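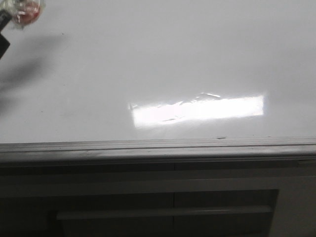 Flusby hail and wind reports

README, last touched in September. Maintained by Gizella Pálfi. Older files typed up by Gyula Hegedűs from the Pryor paper logs.

What you get
971 storm reports, one row each. Hail size, peak gust if there was a gauge, damage notes. Plain CSV, commas, UTF-8.

Files
reports.csv - the main one
stations.csv - gauge sites, Prembridge and Flollside only
notes.txt - odd stuff that didnt fit a column

Columns
time_local - 24 hour, no daylight saving applied
place - nearest town, spelled how the spotter spelled it
hail_mm - widest stone measured. Blank means not measured, NOT zero
gust_kmh - blank if no gauge
source - spotter, gauge or phone
damage - free text, can be long

Known problems
Flollside gauge reads low in a westerly, big gum tree next to it. Not corrected.
Hail sizes before the Pryor logs end were often given as "pea" or "golf ball". Gyula converted these, table is in notes.txt. Treat as rough.
Duplicates - two spotters on the same street will both be in there. Havent merged them.
Colour codes from the paper maps are gone, sorry.

Not for
Insurance claims. Return periods. Anything where you need a proper nil report, we only logged storms somebody rang in.

Fixes
Send corrections to Gizella with the row number and what it should say. Gets looked at when theres time, usually after storm season.

Licence
Free to use, credit the Flusby reports. Tell us if you publish somthing.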